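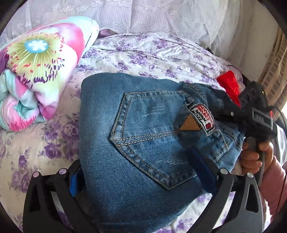

Folded jeans on a rose-print sheet, back pocket up.

TANWOOD LAUNDRY ROOM OPENS SIGN-UP FOR ITS APRIL FOLDING MONTH

Padovis, April. I run the Tanwood Laundry Room on Menzies Street, and I'm very happy to tell you that Folding Month is back! If you came last year you know how it goes. You bring the pile that has been living on your bed (or the chair, or the floor on the far side of the bed where guests can't see it), we give you a big table and a pot of coffee, and you go home with a bag of clothes you can put straight in the drawer.

We're open for it every evening in April from 6:30 until 9. It's free for anyone in Padovis and Valtcombe, and you don't have to wash your clothes with us to come and fold them.

Last April 366 people signed up, which floored me, as I had bought enough coffee for a far smaller crowd. This time we have 480 places across the month and 11 tables, and I've moved the ironing boards into the back so there's room to shake out a double sheet without hitting your neighbor.

The thing people ask me about most is jeans, so jeans get the whole first week. I grew up folding mine in half and then in half again, and they slid off the shelf every time I pulled a pair out. Now I lay one leg over the other with the back pockets facing out, smooth the seat flat with my hand, tuck in the pointy bit at the crotch, and fold up from the hem in thirds. You get a thick little bundle with the pocket on the outside. If you own several blue pairs (I own too many), the pocket stitching and the patch are how you tell them apart, so you really do want that side showing. Heavy denim will always puff up a bit. Let it.

Week two is bedding, fitted sheets included. I love a flowered sheet, and roses most of all, but a busy print makes it hard to find the corners, so please bring your worst one and we'll work it out together. Folding on top of the bed is fine too, by the way. I do it at home all the time. Pull the sheet fairly smooth first, or don't and live with the creases like I do.

Week three is for slippery stuff: satin, silky linings, pajamas that won't stay where you put them. My trick is a sheet of tissue paper in the middle and a loose roll. After that the rest of the month is open tables, any clothes, any method, and lots of talking.

We're also printing 600 copies of the Tanwood fold card, a single page with drawings for shirts, pants, towels and sheets. Pick one up at the front counter, take a second for your sister, tape it inside the closet door. Schools and senior centers in Valtcombe can ask for a stack and I'll drop them off myself.

To sign up, stop by the counter any morning or write your name on the sheet by the dryers. Bring one basket or one bag per person, clean and dry please. Kids are welcome and usually end up in charge of socks. There's parking behind the building, and the side door will be open after 6.

Reporters and photographers are welcome on any evening. Tell me you're coming and I'll save you a chair, though you may be handed a towel.

Contact: the front counter, Tanwood Laundry Room, Menzies Street, Padovis.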